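Workshop Notes > Media Boxes > Menus
4 min read

15 November 2019

Back on the Kavwood box menu. Build from last night flashed fine on the second try. The first try hung at the logo because I had left the old settings partition in place. Wiped it and it came up.

Main job was the photo and video grid. On the Ernix firmware the grid loads every thumbnail in a folder before it draws anything, so a folder of 400 items sits on a gray screen and you think the remote has died. Changed it to draw the visible rows first and fill in the rest as you scroll. Six rows on the TV in the shop, four on the small monitor. Scrolling down is smooth now. Scrolling back up still stutters, and I think the cache is throwing out the top rows too early. Cache limit is set at 1000 entries, which should be plenty, so either the limit isn't being read or the entries are being counted twice. Need to log it.

Test folder is the same mixed pile we have used since June: stills, short clips, a few files with broken headers. Wide-angle pictures are the hard ones for the grid. The old code cropped them to a square from the left, so you got the corner of a room and no clue what the file was. Center crop is better for most of them. I left the full-size view alone, it fits to height and that works.

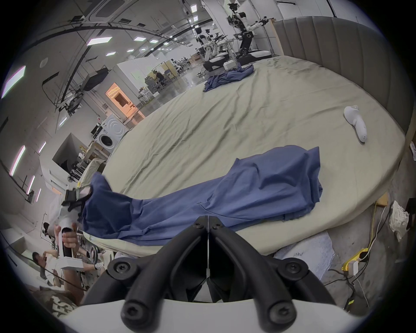 Ramesh Dhillon wrote back on the build thread that center crop is fine for stills but he wants clips to use a frame from further in, as half of his open on black and the grid ends up as a wall of dark squares. He also asked for the file name to stay on screen under the selected item and not fade after a moment. I agree on the name. It was fading because the Stolenik theme does that and we copied the timing without thinking about it.

Tried his clip idea after lunch. Taking the frame at ten percent of the running time fixes nearly all the black squares. It costs extra time on long files over the network, though. Local disk is fine. Might do it only for local files and let network ones keep the first frame until the box is idle.

Other bits:

The back button still drops you at the top of the folder when you leave full-size view. It should land on the item you were looking at. The position is saved, I can see it in the log, but the grid resets before it gets read.

Font on the side menu is too thin at couch distance. Swapped in the heavier one from the Chettiar build. Long folder names now run into the clock. Shortened the column and they wrap.

Adalberto Conceição has the spare remote. I need it back before I can check the key repeat, as mine sends double presses on the down arrow and I can't tell if that is the remote or the code.

Left to do: cache logging, back button, idle thumbnails. Build is on the shared drive under the Kavwood folder, with the old one next to it in case this one won't boot for you.

Filed under: set-top, thumbnails, interface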